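# Two Hands, No Robot: Comparing Grippers at Kundia

The first thing most people ask on seeing a hand-held gripper is where the rest of the robot went. A person holds the tool, works the fingers, and does a chore with it. The recordings are later used to train an arm that has the same fingers bolted to its wrist.

Kundia, a small robotics group that works mostly on household chores, spent part of October comparing two sets of these tools. One came from Jusatbridge and uses long, wedge-shaped fingers. The other, from Henthorpe, has shorter fingers and a lighter body. The group wanted one design for its next year of work on laundry, and it wanted to choose by handling real clothes in real bedrooms.

Laundry is a hard test. A cup stays the same shape when it is picked up. A pair of jeans does not. The person folding has to find an edge, pinch one layer or two, lift, and lay the fabric down somewhere else without dragging the rest of the pile along. Each of those steps depends on what the fingertips can get under.

The group ran 659 folds over the month, using jeans, shirts, light jackets and knitwear. A fold counted as good if the garment ended flat, with its edges lined up, and no bare hand had touched it. The long fingers came in at 81 percent. The short ones came in at 65.
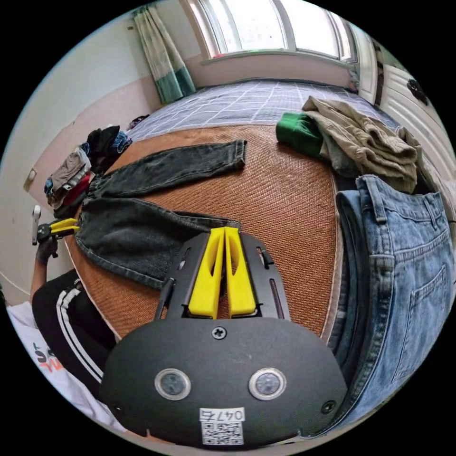
Most of the gap came from denim. A waistband is thick and stiff, and it sits close to whatever is under it. The longer fingers narrow toward the tip, so they could slide in at the edge and close on a single layer. The shorter ones tended to push the band forward before they caught it. On thin shirts the difference nearly went away, and on knitwear the short fingers did slightly better. They were less likely to poke through a loose stitch.

The surface under the clothes mattered more than anyone had planned for. On a smooth sheet, a badly placed finger only wrinkled the cloth. On a woven mat, the tips sometimes caught in the weave and stopped dead. The group ended up rounding the tips of the long set with fine sandpaper, which fixed the catching and cost very little grip. Those runs were scored again from zero.

Comfort was a separate question, and it went the other way. The Jusatbridge body is wide, and after an hour its weight sits in the wrist. Operators using the Henthorpe tool took fewer breaks and said their hands were less tired at the end of a shift. Their later folds were nearly as quick as their first ones. With the heavier tool, speed dropped in the second hour.

Then there was the software. Kundia records through a controller package called Ngô, which matches the video to the finger position and flags stretches where the two drift apart. Both tools worked with it. The Henthorpe set needed 2 firmware updates before its finger readings could be trusted, and the folds recorded before that were thrown out and done over.

Cameras gave less trouble. A wide lens close to the fingers bends straight lines badly, and a bed starts to look like the inside of a bowl. The training code allows for this. Bright windows were the bigger nuisance, and the team learned to start early in the day in rooms that faced the afternoon sun.

Kundia has chosen the long fingers for jeans and jackets, and will keep a short set on hand for sweaters. It has also asked Jusatbridge for a narrower housing. The next round moves from beds to a table and adds towels, fitted sheets and socks, with the same scoring rules and the sanded tips fitted from the start.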